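Home Explore Lists Log in

Callalholm Tracking Notes
4/13/24

1/ Track log for the young bitch out of the Sidov litter. All tracks laid by me, short grass, Callalholm north field unless noted.

2/ Length is now 400 paces, three legs, two right-angle corners, two articles. Aged 20 minutes. Line at full length from the first flag.

3/ Corner one: overshot by a body length, circled left, picked it up again. Corner two: clean. Same pattern on the last four tracks, so I'm laying corner one with shorter steps for the week.

4/ Articles: leather indicated straight, down, no mouthing. Carpet passed once, then indicated on the way back. In a trial that's points gone.

5/ Food is down to one piece every 90 paces and none on the last leg. Nose stayed deep. Speed went up slightly after the second article.

6/ Total on the ground since the start of the block: 1,008 paces with crosswind, the rest with wind behind. Crosswind is where she drifts, always to the downwind side.

7/ Juhl plowed field next. Shorter track, older, no food after the start pad.

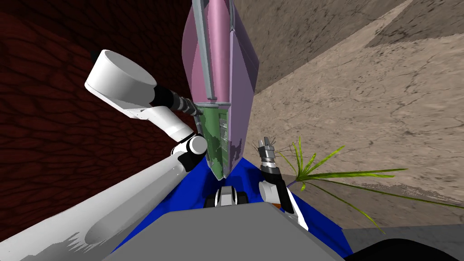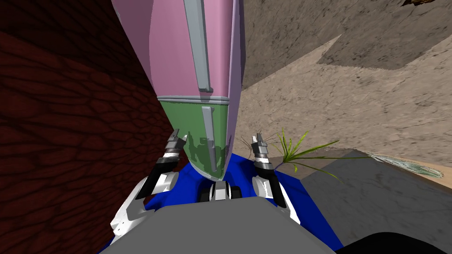
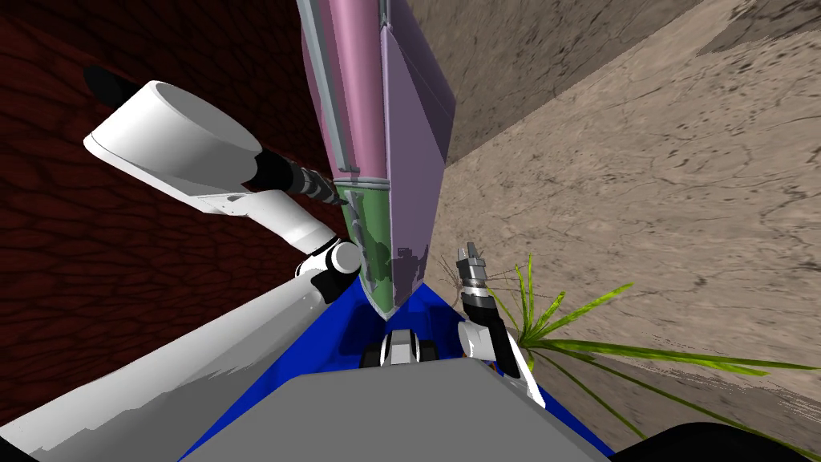 8/ Stusitz trial is in May. Entry goes in once she has three tracks in a row with both articles found first time. Current run: one.

9/ Harness stays the same until then. Wide chest strap, ring on the back, no changes to the line.

14 replies 6 reposts 31 likes
Share Copy link

Back to top | Contact | © Callalholm Tracking Notes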